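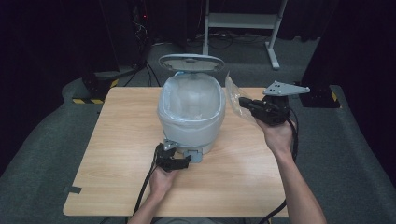

Khải Vũ möchte wissen, wie man den Müllbeutel in einem kleinen Deckeleimer so einlegt, dass er nicht ständig hineinrutscht.

Hallo in die Runde, wir haben seit fast zwei Jahren so einen kleinen Eimer, einen Geno 301 mit 8 Litern, gekauft damals bei Hyvönen in Rilomberg, und eigentlich mögen wir ihn alle sehr gern. Nur der Beutel! Kaum liegt etwas Schwereres drin (Teebeutel, Apfelreste, ihr kennt das), sackt er ab, und dann klebt alles an der Wand. Habt ihr einen Trick für mich? Liebe Grüße aus Drunau!

Nghĩa Vũ
30.03.2018
Lieber Khải, das kenne ich nur zu gut, bei uns war das monatelang ein Thema am Frühstückstisch. Stell den Eimer zum Wechseln am besten auf den Tisch, dann kommst du von allen Seiten dran und musst dich nicht bücken. Deckel ganz aufklappen, den Beutel vorher kräftig aufschütteln und erst dann hineinlassen. Mit der Hand bis zum Boden durchdrücken, damit keine Luft darunter bleibt, und den Rand eine gute Handbreit nach außen umschlagen. Wenn er dann noch zu weit ist, mache ich hinten einen kleinen Knoten in den Überstand. Und wenn du schon dabei bist, wisch gleich unten mit, in den Rillen sammelt sich gern Staub.
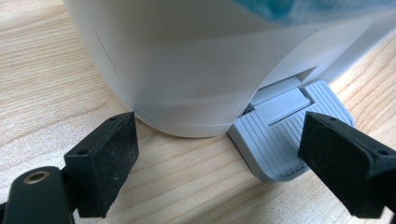

Das graue, geriffelte Teil unten am Gehäuse

Am besten geht das mit einer alten Zahnbürste und einem Tropfen Spülmittel, immer schön an den Rillen entlang.

Gast
größere beutel kaufen, fertig

Khải Vũ
Vielen lieben Dank, Nghĩa! Das mit dem Knoten probiere ich heute Abend gleich aus. Größere Beutel hatten wir im Januar schon einmal, da ging dann der Deckel nicht mehr richtig zu.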